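# 04/01/2022 화요일, 식탁이랑 씨름한 날

새해 들어 처음 쓰는 일기인데 주제가 식탁이다. 뭐 어때, 오늘 하루 종일 식탁 생각만 했으니까.

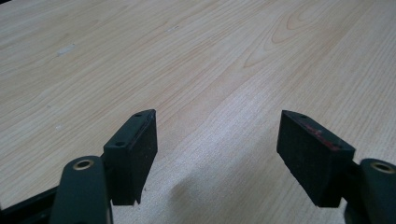 ## 아침부터 시작된 일

원래 계획은 이불 빨래였다. 그런데 일어나 보니 하늘이 잔뜩 흐려서 이불은 포기하고, 커피를 들고 식탁에 앉으려는데 컵 놓을 자리가 없는 거다. 영수증에, 귤 껍질 말라붙은 접시에, 작년 달력에, 올해 달력에(아직 비닐도 안 뜯음), 반쯤 쓰다 만 연하장 봉투들. 컵을 손에 들고 한 바퀴 돌다가 결국 싱크대에 기대서 마셨다. 식탁을 두고 싱크대 앞에서 커피를 마시는 사람이 나다.

그래서 마음먹었다. 오늘은 식탁 하나만 한다! 욕심내서 집 전체를 뒤집으면 꼭 저녁에 거실 한복판에서 옛날 사진첩 펼쳐 놓고 앉아 있게 되니까, 딱 식탁만.

일단 위에 있던 것들을 상자 하나에 쓸어 담았다. 분류는 나중에. 이게 내 방식인데 좋은 방식인지는 모르겠다. 작년에 그렇게 쓸어 담은 상자가 현관 옆에 아직 그대로 있기는 하다. 그 상자 위에 새 상자를 올렸다. 이러다 상자 탑이 되겠지.

상자에 담으면서 찾은 것들. 한참 찾던 손톱깎이, 짝 없는 장갑, 유효기간 지난 빵집 쿠폰, 그리고 클랫로(Clatlow) 갔을 때 산 엽서 묶음. 엽서는 보낼 사람 생각하면서 골랐던 건데 한 장도 안 보냈다. 그때 비가 너무 와서 가게에서 한참을 못 나가고 엽서만 계속 봤었지. 바닷가 그림 있는 건 냉장고에 붙여 놓았다. 나머지는 상자로.

## 닦기

먼저 마른 걸레로 가루부터 훔쳤다. 빵가루가 왜 이렇게 많은지, 나는 요즘 빵을 끊었다고 생각하고 있었는데. 그다음에 물걸레, 그다음에 다시 마른 걸레. 세제는 유셀릭스(Uselix)라고, 마트에서 묶음으로 팔길래 집어 온 건데 레몬 향이라고 써 있지만 내 코에는 그냥 목욕탕 냄새다. 어릴 때 다니던 동네 목욕탕 탈의실 냄새. 싫은 건 아니고, 닦으면서 괜히 바나나우유가 먹고 싶어졌다. 집에 없어서 두유를 마셨다.

끈적한 자리가 몇 군데 있었다. 하나는 분명히 유자청이고, 하나는 정체불명. 손가락으로 눌러 보면 쩍 하고 붙는데 눈으로는 안 보이는 그런 자국 있잖아. 뜨거운 물에 적신 걸레를 올려놓고 노래 한 곡 듣고 닦으면 잘 떨어진다. 엄마가 하던 방법이다. 엄마는 노래 대신 꼭 전화 한 통을 하셨지만. 그래서 우리 집 식탁은 걸레가 한 시간씩 올라가 있는 날이 많았다.

가장자리도 닦았다. 윗면만 닦고 옆면은 안 닦는 게 내 오랜 습관인데, 오늘은 새해니까. 손잡이처럼 매일 잡고 일어나는 자리라 걸레가 금방 회색이 됐다. 조금 창피했다. 다리는 안 닦았다. 다리는 5월쯤에 닦자. 창문 열어 놓고 바닥에 앉아 있어도 안 추운 때.

## 무늬 이야기

닦다 보니까 내가 이 식탁 상판을 제대로 본 적이 별로 없더라. 진짜 나무는 아니고 나뭇결무늬 라미네이트인데, 색이 연한 베이지라서 처음 들여놨을 때는 너무 허옇지 않나 걱정했었다. 원래는 진한 밤색을 사고 싶었다. 매장에서 밤색 앞에 한참 서 있다가 마지막에 마음을 바꿨는데 왜 그랬는지는 지금도 설명을 못 하겠다. 그날 배가 고팠던 것만 기억난다.

근데 무늬가 꽤 재미있다. 한쪽은 가느다란 줄이 촘촘하게 나란히 가는데, 반대쪽으로 가면 줄이 둥글게 휘어서 아치가 겹겹이 포개진 모양이 된다. 성당 창문 같기도 하고, 양파 자른 것 같기도 하고. 오늘은 길쭉한 고리들을 손가락으로 따라가 봤다. 안쪽 고리에서 시작해서 바깥으로 하나씩 나가는 식으로. 이거 하다가 시간이 꽤 갔다. 걸레는 옆에서 식고.

어릴 때 할머니 댁 마루에 누우면 나뭇결에서 꼭 얼굴이 보였다. 눈 두 개랑 길게 찢어진 입. 밤에 화장실 갈 때는 그 얼굴을 안 밟으려고 옆으로 돌아갔다. 할머니는 내가 왜 벽에 붙어서 걷는지 끝까지 모르셨을 거다. 우리 식탁 무늬에서는 얼굴은 아직 못 찾았다. 등고선 지도라면 모를까. 아치 있는 쪽이 산이고 촘촘한 쪽이 논이라고 치면, 나는 늘 논 쪽에 앉아서 밥을 먹는 셈이다. 이유는 라디오가 그쪽에서 잘 들려서.

인쇄된 무늬인 걸 알면서도 결 방향으로 닦게 되는 건 왜일까? 가로로 닦으나 세로로 닦으나 똑같을 텐데 손이 저절로 결을 따라간다. 비스듬하게 흐르니까 팔도 비스듬하게. 덕분에 지금 오른쪽 어깨가 뻐근하다.

## 안 지워지는 것들

희끗하게 길쭉한 자국이 하나 있다. 유셀릭스로도 안 되고, 뜨거운 걸레로도 안 되고, 지우개로도 안 된다(지우개는 인터넷에서 보고 해 봤는데 지우개 가루만 또 치웠다). 작은데도 한번 눈에 들어오니까 계속 그것만 보인다. 내 추리로는 작년에 화분을 쭉 밀어서 옮기다가 그런 것 같은데, 화분은 동그랗고 자국은 길쭉하니까 말이 되는 것 같기도 하고 아닌 것 같기도 하고. 다리미일 수도 있다. 급할 때 수건 깔고 셔츠 다린 적이 몇 번 있어서 양심이 좀 찔린다.

그리고 아주 조그만 점도 하나. 이것도 주변보다 밝은 색이다. 처음엔 밥풀인 줄 알고 손톱으로 긁었다. 긁고 나서야 아 밥풀이 아니구나 했다. 그 뒤로는 무서워서 안 건드렸다. 긁어서 더 커지면 그건 정말 내 탓이니까.

전 같으면 당장 보수용 크레용 같은 걸 주문했을 텐데, 재작년에 책장 긁힌 데에 비슷한 걸 발랐다가 더 눈에 띄게 된 적이 있어서 참았다. 책장은 지금도 그 자리를 벽 쪽으로 돌려놓고 쓴다. 장바구니에 넣어만 놓고 결제는 안 했다. 하루 지나서도 사고 싶으면 사야지. 대개는 다음 날 까먹는다.

## 식탁보 고민

닦아 놓고 나니 또 욕심이 생겨서 식탁보를 찾아봤다. 틸텐(Tilten)이라는 데서 나온 게 색이 예쁜데, 가격이 79. 내 기준으로는 천 한 장에 쓸 돈이 아니다. 그것도 길이가 우리 식탁이랑 안 맞아서 한쪽이 길게 늘어질 판이다. 상품평에는 빨면 줄어든다고 쓴 사람도 있고, 빨아도 그대로라고 쓴 사람도 있고. 나는 줄어드는 게 나은데. 이런 경우는 또 뭐라고 물어봐야 하나.

비닐로 된 투명한 것도 생각해 봤다. 본가 식탁에 그게 깔려 있었는데 여름마다 팔뚝이 쩍쩍 붙었던 기억 때문에 망설여진다. 유리는 무겁고, 겨울에 팔꿈치가 시리다. 그러면 그냥 맨 상판으로 쓰자, 까지 왔다가, 그럼 국 흘리면 또 오늘처럼 닦아야 하는데, 하고 다시 처음으로 돌아간다. 이걸 점심 먹으면서 내내 생각했다. 점심은 어제 남은 떡국. 떡이 다 풀어져서 숟가락으로 떠먹는 죽이 됐지만 맛은 있었다. 김을 많이 넣었다. 새해에는 떡국을 세 번쯤 먹어야 나이를 제대로 먹는 기분이 드는데, 벌써 다 채웠다.

결론은 받침만 두 장 사는 걸로. 냄비용이랑 컵용. 시우(Siu) 쪽 시장에 짚으로 엮은 걸 파는 가게가 있었는데 아직 있으려나. 버스 7번 타면 한 번에 간다. 주말에 날이 풀리면 가 보고, 간 김에 호떡도 먹고. 사실 호떡이 먼저 떠올랐고 받침은 그다음이다.

## 오후, 그리고 그 상자

오후에는 현관에 갔다가 상자 탑이랑 눈이 마주쳤다. 마음이 약해져서 위의 것만 다시 들고 왔다. 영수증 먼저. 이상한 게 영수증은 볼 때마다 내가 쓴 것 같지가 않다. 누가 이렇게 귤을 많이 샀지? 버릴 거랑 안 버릴 거로 나누는데 안 버릴 쪽이 자꾸 높아져서, 중간부터는 눈 딱 감고 버렸다. 그러다 작년 가계부가 나왔다. 맨 뒷장에 연필로 2,153이라고만 적혀 있고 동그라미가 쳐져 있다. 뭘까. 돈인가, 걸음 수인가, 비밀번호인가. 쉼표까지 찍은 걸 보면 비밀번호는 아닌 것 같다. 동그라미까지 친 걸 보면 그때는 엄청 중요했을 텐데 전혀 기억이 안 난다. 걸음 수라면 너무 적어서 슬프고, 모은 돈이라면 단위에 따라 기분이 많이 달라진다. 일단 안 버리는 쪽에 뒀다.

연하장 봉투도 정리했다. 쓰다 만 것들을 읽어 보니까 첫 줄이 다 똑같다. "잘 지내지? 나는 잘 지내." 그다음에 다들 멈춰 있다. 할 말이 없어서라기엔 나는 말이 많은 사람인데, 글씨가 안 예뻐서 자꾸 새 종이를 꺼낸 것 같다. 올해는 안 예쁜 글씨로라도 보내야지. 설날까지는 아직 시간이 있으니 설날 인사라고 우기면 된다. 클랫로 엽서도 이참에 써 버릴까 싶고. 바다 그림에 새해 인사라니 좀 엉뚱하지만 받는 사람들은 좋아할 것 같다.

달력도 드디어 비닐을 벗겼다! 벽에 걸려고 봤더니 못 자리가 작년 것보다 조금 낮아서 냉장고 옆이 다 가려진다. 그래도 걸었다. 생일들 옮겨 적고, 쓰레기 버리는 날 표시하고, 5월 어느 칸에 조그맣게 '식탁 다리'라고 적었다. 그때 가서 이걸 보고 무슨 뜻인지 모르면 어떡하지. 또 2,153 꼴이 나는 거 아닌가. 그래서 옆에다 '닦기'라고 덧붙였다.

## 저녁

저녁은 식탁에 앉아서 먹었다. 계란말이랑 김치, 된장국. 대단한 건 아닌데 그릇을 하나하나 띄워서 놓을 수 있으니까 꼭 식당 같았다. 평소에는 종이 더미를 팔꿈치로 밀면서 먹었으니까. 국 먹을 때 받침이 없어서 접은 행주를 깔았다. 라디오에서는 내일 더 춥다고 했고, 중간에 옛날 노래가 나와서 밥 먹다 말고 따라 불렀다. 가사는 후렴만 안다.

상판을 손바닥으로 쓸어 보니 매끈매끈하다. 아까 그 희끗한 자국 자리는 만져서는 모르겠고 눈으로만 보인다. 뭐, 그 정도면 봐줄 만하지. 밤색으로 샀으면 훨씬 잘 보였을 것 같아서, 배고픈 날의 내가 잘 골랐구나 싶기도 하고.

설거지하고 와서 지금 논 쪽 자리에 앉아 이 일기를 쓰고 있다. 어깨는 아직 뻐근하고, 목욕탕 냄새도 조금 남아 있다. 귤을 하나 까 먹었는데 껍질은 바로 버렸다. 영수증은 아직 다 못 봤고 상자 탑도 그대로지만 오늘은 식탁만 하기로 한 날이니까 여기까지.

내일 할 것: 이불 빨래(날 개면), 두유 사기, 바나나우유도 사기, 엽서 한 장 쓰기. 우표가 있는지부터 봐야 하는데, 왠지 그 상자 안에 있을 것 같다.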